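4.2 Sock issue and foot complaints in the Vosdale intake

The most exciting result of the whole study came from the humblest item on the kit list. Recruits at Vosdale drew either the standard wool sock or the Hendar two-layer sock in September, and we then followed both groups through the 30 km loaded march at Skolcombe. Of the 778 recruits who started, over 300 reported at least one blister, and the gap between the groups was far wider than we had dared to hope!
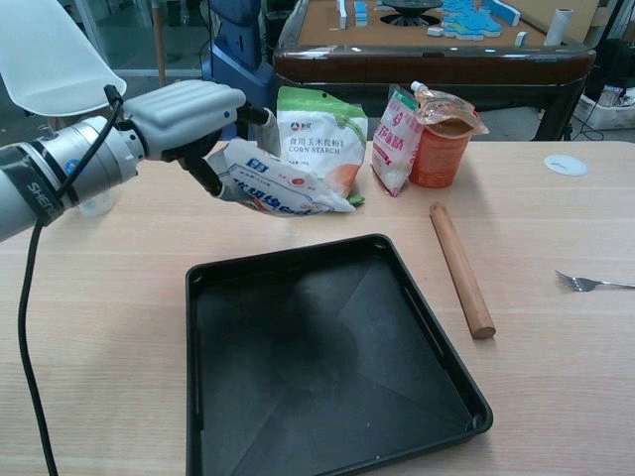

Figure 2. Table.

Boot fit mattered too, though less than Þorgeirsson's earlier work would suggest. Recruits who had been measured in the afternoon, when feet are a little larger, did better in both groups, and we would love to see this tried with a bigger intake. Yolanda Ayala, who ran the fitting room, kept wonderfully full notes on lacing, and these are taken up in Section 5. Védís Lykkegaard coded the medical cards without knowing which sock each recruit had worn.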